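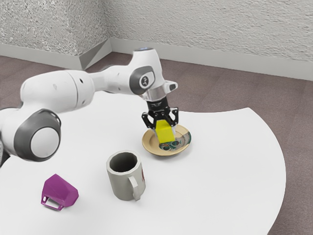 From: Shirin Tehrani
To: pundura-sim list
Date: May 5, 2018
Subject: Re: cube on plate, what to keep

Hello all,

Märta Isaksson wrote:
> We have 214 runs of the cube and plate task so far. Some finish with
> the fingers still closed on the cube, others with them open. Do we
> keep both sorts? And does the purple cup have to lie on its side
> every time?

Keep both for now, but label them. The learner has to see the release as well as the carry, and a run that stops with the cube still gripped should be marked "partial". Peria can filter on that field when it builds the training set.

On the cup: no. Hacer's script can place it upright or tipped, and I would like a mix. The same goes for the grey mug – move it a little between runs, so long as it stays on the table and the arm can still get to the plate.

What I need from each of you:

1. Record until the fingers are well clear of the cube. If you stop as soon as they open, we lose the last part of the motion.

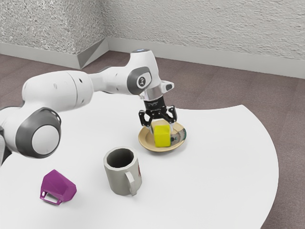
2. Save the joint positions at 20 Hz. Two of the Ostley batches came in at a different rate and I have had to set them aside.

3. Don't delete failures. Put them in the folder called "missed", with a line on what went wrong.

The target is still 3000 runs by the end of August, 800 of them with the plate moved from its usual spot. Mélanie is keeping the tally, so send her your numbers and copy me in.

Sinéad, could you check whether the new plate texture loads on the MacPherson machine? It came up plain grey when I tried it.

Shirin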